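Heritage church security walk-round: the checklist I use, with my comments

Updated 10 March 2026

I've been doing the security walk-round at our little stone church for a good while now, and people from other parishes keep asking for my list, so I've typed it up properly. It started life as one page and has grown a bit (sorry!). Tick, cross or N/A for each item, and scribble your own notes in the margin. My comments are from the January round.

PART A: OUTSIDE

1. Boundary fence and gates close and latch
Tick. The side gate on the lane has dropped again and you have to give it a lift with your knee. Added to the jobs list.

2. Lead flashing in place, no lifted edges
Tick, as far as I could tell from the ground with binoculars. Don't go up a ladder by yourself for this one, please. Photograph the same stretches every time, from the same spots, and you'll have something to show the insurer if a piece goes missing.

3. Downpipes firmly fixed
Cross. The one behind the vestry wobbles. It's the first thing a kid would climb, so I want it sorted before the next school holidays.

4. Window guards sound, no bent mesh
Tick. Ours are powder-coated stainless from Verschueren and they've held up beautifully, even on the weather side. Check the screws as well as the mesh! We found 2 missing last time, both on the same guard, and I still can't decide if that was rust or fingers.

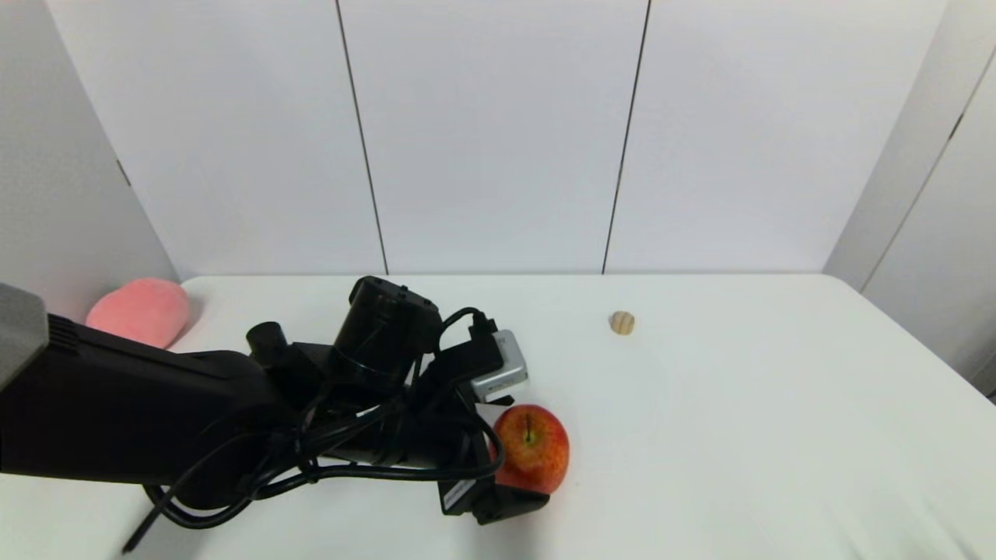

5. Stained glass: cracks, chips, bowed panels
Tick, with a note. The small panel near the font has a hairline crack that was already on the old report. I run a torch along the glass from inside after dark while someone stands outside, and it shows up far more than you'd think. Any fresh hole, even a tiny one, gets reported to police the same day.

6. Loose stones, bricks, bins or ladders lying about
Cross. There was a heap of broken pavers beside the shed, left over from the path job. That's basically a pile of ammunition sitting next to a row of old windows. I moved what I could and the rest has gone in the skip.

7. Headstones and memorials
Tick. Nothing toppled, no paint. If you do find graffiti on sandstone, leave the wire brush in the cupboard and ring a conservator. I've seen a headstone scrubbed by someone who meant well and the letters are half gone now.

8. Shrubs trimmed below window sills
Tick, after a fair bit of swearing at the plumbago. The bus stop can see the porch again, lovely.

PART B: LIGHTS, LOCKS AND ALARM

9. Sensor lights working
One cross. The porch and car park lights came on as I walked up, but the Skando unit on the north wall stayed dark until I was practically underneath it. Could be the angle, could be cobwebs (it's usually cobwebs). Do this check at night, and walk in from the direction a visitor would really come from, including over the low wall.

10. Door locks and key register
Tick for the locks, big cross for the register. We should have 11 keys signed out and I could only match 8 of them to a name. If the rest don't turn up we'll be changing the main cylinder, and I'd like restricted keys this time so they can't be copied at the shopping centre. 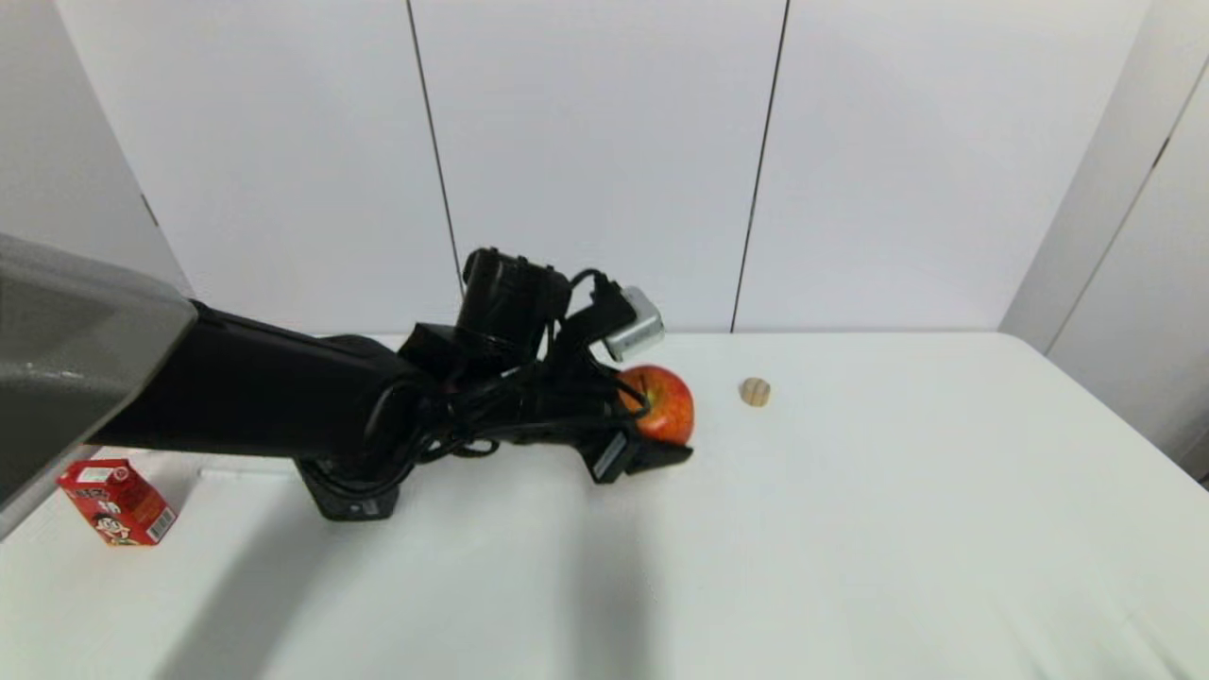
11. Alarm panel and call list
Tick. The Gendari panel passed its self-test and the siren nearly took my ears off. The call list still had a disconnected landline at the top, so check yours, it takes a minute.

12. Donation box emptied
Tick. Empty it after every service and put a sign up saying so. Ours cost more to repair than was ever inside it.

13. Silver and valuables locked away, photos up to date
Part tick. The safe is fine. The photos don't include the newer candlesticks, so that's my homework.

PART C: PAPERWORK

14. Incident book filled in
Tick. Write down the small stuff too: eggs on the door, a kicked-in noticeboard, bottles in the porch. When our windows were hit, it was the earlier little entries that helped the police work out which nights to drive past.

15. Insurance excess known and written down
Ours is $1000 per claim, and separate dates can count as separate claims. Ring and ask how yours works before you need it.

Outstanding from this round: side gate, vestry downpipe, north light, key register, candlestick photos. Next round I'm adding a line for the hall roof.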